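Belay personal alarm review: six weeks with a lone worker fob

By Rhun Parri

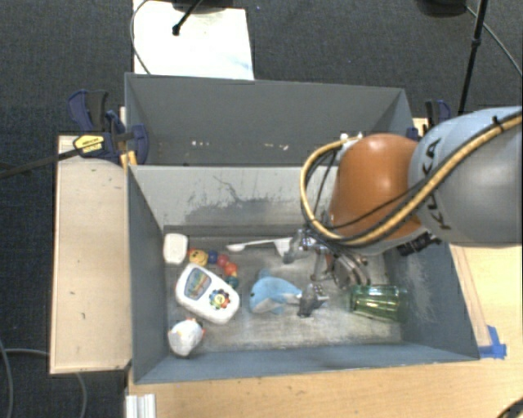 My job is visiting tenants in their own homes, mostly blocks of flats and mostly by myself. Last winter a colleague was shoved down half a flight of stairs by a man who had nothing to do with the flat she was visiting. She got away with a bruised hip, but it took eleven minutes before anyone at the office knew. After that our manager, Eluned Owen, gave four of us a Belay fob each and asked us to use it on every visit.

The Belay is made by Cirnstead and runs over the Braltel network. It is a flat fob with a lanyard, a belt clip and one large button in the middle. Hold the button for two seconds and it opens a call to a monitoring centre, which can hear what is going on and see where you are on a map. The centre rings your named contacts and, if the operator thinks it is needed, the police.

Price and what you get

The fob costs £54 and the monitoring is £9 a month, paid separately. You get a charging cradle, the lanyard, the clip and a folded instruction sheet in very small print. There is no wall plug for the cradle. The lanyard has a breakaway catch at the back of the neck, so it comes apart if someone pulls it. I tested mine by tugging it and it let go each time.

Setting up

You register the fob on a website, type in your contacts and make a test call. Mine took most of a lunch hour. The site logged me out twice while I was adding a second contact, and the first time it lost what I had typed. Elin Landeg, who sits opposite me, did hers on a phone and had no bother at all.

The test call was answered quickly by a woman who asked me to speak from a few different distances. She could hear me clearly from across a room and faintly through a closed door.

Using it on visits

Before each visit you tap the button once and say where you are going and how long you expect to be. If you haven't tapped again by the end of that time, the fob buzzes, and if you ignore the buzz the centre calls you. I found this part more useful than the alarm itself. It also catches you out if you forget, and I forgot a lot in the first fortnight. The operators were polite about it.

I have pressed the alarm for real once. A neighbour came out on a landing shouting about a parking space and stood between me and the stairs. I held the button down inside my coat pocket. The fob gives one short buzz to show the call has connected and makes no sound, so he had no idea. The operator listened, heard me say the name of the block, and stayed on until I was back in the car. The police weren't called and didn't need to be. He had gone back indoors by then.

The call log on the website had the time right but put me in the next street.

Location

Outdoors the map position was good. Indoors it was mixed. At Hostden Court, which is concrete and has a long internal corridor on every floor, it showed me in the car park more often than in the building. It never shows which floor you are on. Saying the flat number when you check in gets round this, and I would treat that as part of using the thing.

Signal was fine nearly everywhere. I lost it in one basement laundry room and in the lift, and the fob gave three buzzes each time to say so.

Battery

Cirnstead claims two days. I got a day and a half with six or seven check-ins a day. I charge it every night with my phone. The low battery warning is a small amber light on the edge, which you won't see if the fob is under a coat. Arwel Pumphrey on our team went a whole Saturday shift with a dead one and only found out when he got home.

Things I would change

The button is easy to find by touch but a bit too easy to press. I set it off twice by leaning on a worktop. You can cancel by giving your password to the operator, though you then have to remember it. The belt clip is weak and I have stopped using it. I would also like the low battery warning to buzz.

Would I keep it?

Yes. I'd pay the monthly charge myself if work stopped covering it. For people who visit houses with decent signal it does the job. If most of your work is in basements or thick-walled buildings, ask for a trial first and make test calls from the places you go.

Score: four out of five.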